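Speaker notes - "Who clears the table now?"
Gwynne staff day, 2022-08-12, slot after lunch
Keep it slow. People will be full of sandwiches.

Opening. Thank Heledd Powell for the invitation, and say how nice it is to talk to people who run kitchens and serving counters for a living. Tell them about my first summer job, in a canteen that served 400 lunches a day, and how I still stack bowls by size at home without thinking. (Pause for the ones who do it too - there are always a few hands.)

Then the main question. When we say a robot is coming to the dish room, what do we mean? Most people picture the whole job going in one afternoon. What arrives first is one small piece of it: picking up a plate, putting a bowl where it belongs. Everything on either side of that piece still belongs to a person, and that's where I'd like us to spend our time today.

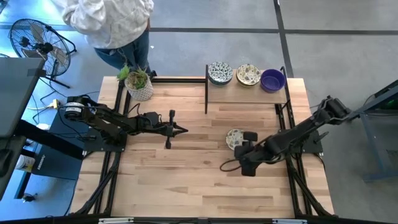

Two arms at the tabletop, one gripper lowered over a small plate, bowls on the shelf behind.

Let them look for a bit before talking. Ask who in the room handles plates like that every day and what their hands do that they never had to explain to anybody. Somebody will say "you feel if it's chipped." Good, stay with that one. Writing down what a person's hands know is a job in itself, and at Drolus it went to the dish room staff, on paid time, 4 hours a week. Mention that they asked for the training in June and got it before the equipment came, and that I wish I could say the same of every site I've visited.

Shifts next. Be plain here. At Drolus the late shift got shorter, and for a couple of people that meant less money until the hours were made up elsewhere. Don't hurry past it - they'll hear it if I do.

Now stacking. It sounds like nothing, but every kitchen has its own way, and the old hands will defend theirs to the last bowl!

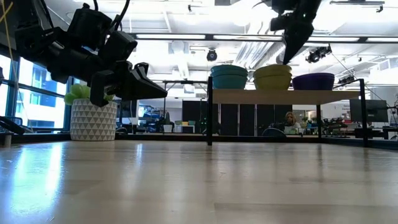
Seon-mi Oh wrote to me after the spring talk that she didn't mind sharing the work, she minded being asked last, and that her crew could have told the planners in ten minutes which jobs hurt their wrists and which ones they'd be sorry to lose.

Read that twice if the room is quiet. Then turn it over to them: which jobs would you hand over tomorrow, and which would you keep? Pass out the cards, 14 minutes at the tables, and walk around while they talk. Ramiro Soler has the spare pens.

Leave the rest for questions. If pay comes up, go back to the Drolus hours and give Heledd the microphone.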